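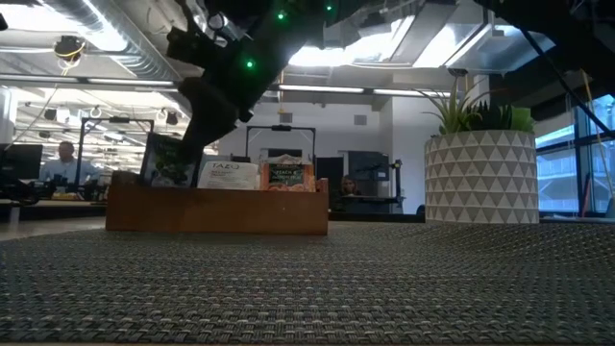 Tea tray, Friday, 9:40, before sorting. Green box left, Tazo packet middle, PEACH box right.

Tea station, notebook entry, Friday

Purpose: settle the layout of the tea tray so that the refill sheet matches what is on the table. The sheet still lists the old tin caddy from the Prallow order. The caddy went to the Nestberg room in December and the wooden tray has been in use since then. Sheet not updated until today.

Tray as found: dark green box with the leaf picture at the left end, white Tazo packet next to it, orange peach box to the right of that. Everything standing upright, faces to the front. Small beige item beside the peach box left where it was for the first pass.

Stock number for the tray is 314. Wrote it on masking tape and stuck it to the underside. The old number, 907, belongs to the caddy and should stop appearing on the Toltness reorder form. It was on the form twice.

Upright storage versus flat. Tried both for a week each last month. Flat packing holds more but the packets slide under the boxes and people lift everything out to read the names. Upright, the names can be read from a chair. Drawback is that a single packet has no stiffness of its own and leans once the neighbor on either side is taken out. With a box at each side it stays up. Rule for the sheet: boxes at the outside, loose packets between them. Order from the left: green, packets, peach.

Considered a divider. A folded card strip works, tested with the back of a writing pad, but it goes soft at the fold after a few days of handling. A thin wood strip would need a groove or glue and I do not want glue near the tea. Left open.

Smell transfer. Peach is the strongest of the three. Kept one plain packet against the peach box and a second in a closed jar over a weekend, then brewed both in the same type of mug, same kettle, four minutes. Could tell them apart dry, by smell. Could not tell them apart brewed. One trial, one taster, so not worth much. Repeat with a longer contact time if the peach stays on the order. If it matters, the fix is to keep the inner bag of the peach box folded over and clipped.

Table surface. The gray woven texture catches leaf dust from torn packets. Dry brush first, along the threads, then a damp cloth. Damp cloth first pushes the dust into the weave and it takes twice as long. The tray should be lifted off for this and not slid.

Planter. The one with the triangle pattern stays on the right. Tray stays to the left of it with a hand's width of clearance or more, so that watering does not reach the cardboard. The succulents need little water in any case. Watering is on the Nzioka sheet, not on this one, and the two sheets should stay separate. Last time they were merged the plants got watered on the tea schedule.

Reorder quantities. Toltness invoice 971 lists 19 boxes for the quarter across all rooms. The split between rooms is not given. For this table I propose one open box of each kind on the tray and one closed box of each in the cupboard, reorder when the closed one is opened. Mixed single packets are not reordered. They are put out until gone.

Changes made to the sheet:
Caddy line deleted.
Tray line added, number 314.
Position order written out, left to right.
Cleaning note changed to dry brush first.
Peach clip added to the supplies line, quantity one.

Open:
Divider material.
Repeat of the smell test, two tasters minimum.
Whether Nestberg wants the same layout. They have the caddy and may prefer flat packing. Ask before printing the sheet for both rooms.
Check the tape on the underside next Friday. The last label came off with the first wipe.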